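Pridarthorpe to relay square before August start

Pridarthorpe Cricket Club will dig out and relay four pitches at the center of its main ground this winter, after a season in which bounce on the older strips dropped well below the level the league accepts. The work is due to finish before spring seeding, and the new pitches are to be held back from match use until August.

The four strips sit side by side at the north end of the square. Core samples taken after the last home match showed a layer of old thatch under the surface, with sandy loam beneath it that does not bind to the clay on top. Roots had stopped at the join. Under a roller the top layer moved separately from the base, and the ball came through low and at uneven pace.

Contractor Kevley will strip the turf, remove the soil to a depth of 100 millimeters and replace it with a single heavy clay loam. The soil goes down in thin lifts, each one trodden and raked before the next is added – the aim is to avoid building in the same kind of break that caused the trouble. Levels will be set by laser from the two pitches that are staying.

The club has approved a budget of $34,000 for the relay, drainage repairs on the low side of the outfield and a new set of covers. The covers are being made by Ritisar and will be wheeled, with a hose outlet at each end so that water runs clear of the square.

First-team fixtures in May, June and July will be played on the two remaining grass pitches and, when those need rest, at Rantala. The Rantala ground has a shorter straight boundary and a slower outfield. Home sides made 273 there in a 50-over match last season, the highest total of the year at that ground. Second-team and junior matches stay at Pridarthorpe on the artificial strip.

Bowling workloads were part of the planning. With fewer pitches in use, each will carry more overs, and footmarks at the bowling crease will be filled and rammed after every match day. Spin bowlers are likely to get more help from the worn ends by July, and the grounds staff plan to leave slightly more grass on the surface to slow that down.

Net practice is not affected. The indoor school opens in January on its usual hours, and the outdoor nets will be open once the ground is firm enough for run-ups.

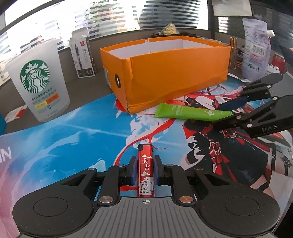
Imogen writes that two pitches will not last through July if the spring is dry, and asks whether some of the June matches could go to Rantala from the start.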